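Edport two-arm kit – worth it over the Wivero?

benchrat_7
Looking at the Edport bundle, two arms with grippers, $2,940 shipped. Wivero wants $1,374 for a single. I mostly want tabletop sorting. Anyone running the pair?

solderdrip
Had mine since June. Assembly took me 4 evenings. The arms are fine. The cable supplied with them is stiff and too short, so I replaced both runs with purple and left plenty of slack at the wrists. My test job is cutlery.

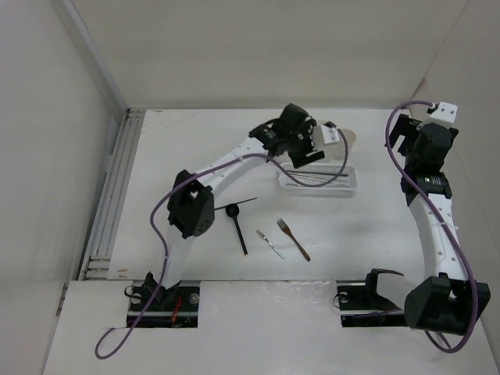
Knives are the worst item for me. The handle is easy, the blade end slides out of the fingers. Forks and spoons I'd call acceptable.

mk_tolland
Stiff cable was the first batch. Mine came with softer stuff. I also don't agree on knives – slow the close speed down and they hold.

solderdrip
Tried that. Better, still drops some.

benchrat_7
How much slack is too much? I'd worry about it snagging on things.

solderdrip
It can. Tie it at the elbow and keep the loop short.

gantry_pls
I'd skip Edport. I sent back a wrist motor and support took most of a month. Zurno sells the same size motor for $346 and it bolts right in.

mk_tolland
Bolts in, but you lose the warranty on that arm. Read the terms first.

benchrat_7
Okeke has an open-box pair listed, so I'll ask them which cable it has.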